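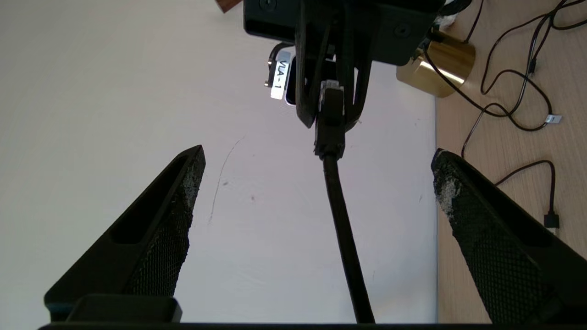
April, the second week in Kestadville

Up before six again, which I blame on the birds. There is one that sits on the gutter over my bedroom window and sings the same four notes until I give in and put the kettle on. I have decided to be fond of it, seeing as it clearly has no plans to move.

The big news is that the sweet peas are up! I soaked the seeds overnight the way Ngozi told me to, and then worried I had drowned them, and then forgot about them completely while the bathroom tap was being fixed. This morning I went out in my robe with my tea and there they were along the fence, little bent green necks pushing the dirt aside. I counted them like a miser. Twenty-seven out of the packet so far, and the far end of the row gets less sun, so I haven't given up on the rest.

I walked down to Sondgate for bread afterward and ran into Wumpini Asante outside the post office. We meant to talk for a minute and stood there until my feet got cold. Her mother is coming to stay for the whole of the summer and she is cleaning out the back room, and did I want a chair? I have no space for a chair. I said yes. It has a green cushion and one arm that wobbles, and Demyd is going to bring it over in his truck when he gets a chance. I'll put it by the kitchen window, I think, if the plant stand can go in the hall. Or the plant stand can stay and the little table can go. I moved them back and forth twice after lunch and the kitchen looks worse than when I began.

Spent most of the afternoon on Aunt Jummai's recipe cards. I promised the cousins copies before the reunion, and I have been putting it off all winter because her handwriting slopes so badly when she was in a hurry, and she was always in a hurry. There are 104 cards in the tin. I got through eight. The trouble is that I keep stopping to read the backs, where she wrote things that have nothing to do with cooking at all: a phone number, a hem measurement, "rained all day, E. has a cough." One card for pepper soup just says "as usual" after the third line, and I sat there laughing at the table by myself. What was usual, Auntie? I called Ese to ask, and she thought it meant the dried fish and a good long simmer, but she wasn't sure, and then we got to talking about the old house on Maldonado Street and how the screen door used to bang. An hour went by. I wrote "ask Ngozi" on a slip of paper and clipped it to the card.

Made the soup anyway for supper, with my best guess. Too much pepper, not enough of whatever "as usual" was. I ate two bowls of it with the heel of the new loaf and had to open the back door to cool off. It had clouded over by then and the yard smelled like rain coming, and I thought about covering the sweet peas and then thought, no, they can manage a little rain.

I should write down that my knee was better today. I did the hill without stopping, and I only noticed at the top.

Tomorrow: call about the library books, find the good scissors, write back to Demyd about the chair so he doesn't come while I'm out. And start on the cake cards, the ones with butter stains on them, which are bound to be the best. It's raining now, very softly. I'm going to leave the window open a crack and go to bed.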